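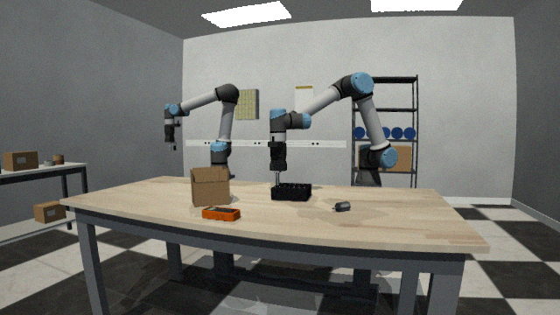 Wednesday, October 11, 2023

Bench notes, dye room. Weld and madder, second round of the mordant test.

Picked up where the August batch left off. The Timgate yarn is all wound off now, 32 skeins, each tied in four places with undyed cotton. Last time I tied them too tight and got pale bands under every tie, so these are loose figure eights. Total dry weight 921 grams after a night in the warm cupboard. I weighed twice because the scale had been drifting on Monday, and it came back the same.

Scour: neutral soap, soaked overnight, two rinses. The Timgate fleece holds more grease than the Clandia did and the first rinse came off yellow and a bit sticky. Second rinse clear. I would do three next time for the darker-looking skeins.

Mordant: alum at 12 percent of dry weight, cream of tartar at 6 percent for half the lot, none for the other half. Brought up slowly over an hour, held just under a simmer for another hour, left to cool in the pot with the lid on. Skeins without tartar have one knot in the label string, skeins with tartar have two. Please don't retie these if a label comes loose. Put the skein aside and leave me a note.

Water is the part I most wanted to sort out. In August everything went through tap water, and the madder came out brick on one day and closer to brown on another. I blamed temperature. Looking back through the sheets, the two days were also on either side of the filter change, so there is no way to tell them apart. This round uses rainwater from the barrel for half the madder pots and tap for the rest, all heated together on the same ring setting.

Madder pots. Chopped root from the Esen order, soaked two days, first soak water poured off and kept in a jar (yellowish, may try it on silk). Root at equal weight to fiber. Kept the bath at 60 C and no higher. It wants to creep up. The big pot sits at 60 on setting 3 with the lid off and goes to 68 within twenty minutes if the lid is on. I caught it at 66 once and added cold water, so pot B should be marked as suspect. Held for two hours, then lids on and heat off until evening.

Results so far, judged damp, so not final:

Pot A, rain, with tartar. Clear orange, very even. Nicest of the lot to my eye.
Pot B, rain, no tartar. Redder but a little dull. See note on temperature.
Pot C, tap, with tartar. Between the two, some streaking near the ties.
Pot D, tap, no tartar. Deep brick. This is the color I was after in August and could not repeat.

So hard water looks like a help for red, which agrees with the old recipes that call for chalk. Next step is rainwater plus a measured pinch of chalk, to find out if the calcium is doing it or something else in the tap supply.

Weld pots. Dried tops, chopped, simmered 45 minutes and strained through the old pillowcase. Smells like boiled cabbage and the smell is still here. Both weld pots gave a strong lemon. A spoon of washing soda in the second one pushed it much brighter almost at once. Wool handles a little harsh from the soda one, will see after a rinse with some vinegar in it.

I put two weld skeins into the leftover madder bath from pot A to see what would happen. Soft apricot. Not part of the test, but worth keeping a sample.

Light test: cards are cut. Each has six wraps, half of each covered with foil-backed card. They go in the south window for 288 hours of daylight, logged off the timer and not guessed from the calendar. The August cards are still up and should stay where they are. One of them has slipped behind the blind, so its hours don't count.

Stock. Madder is down to a bit less than a kilo, enough for one more round at this size. Alum fine. Cream of tartar low, the Teoh tub is nearly scraped out and the other tub has gone lumpy. Washing soda fine. pH strips out of date but still reading right against vinegar and soda.

Running yardage for the sample blanket is 3,658 yards with this lot added. That covers the warp and most of the weft. The stripes were planned in brick and lemon, and I may work some of the apricot in if it holds up to light.

To do:
Rinse pots A to D in the morning, separate buckets
Dry out of the sun, ties left on
Rewrite the label for skein 14, ink ran
Wash out the pillowcase
Weigh chalk into small packets for the next round
Pot B again, with the thermometer left in the whole time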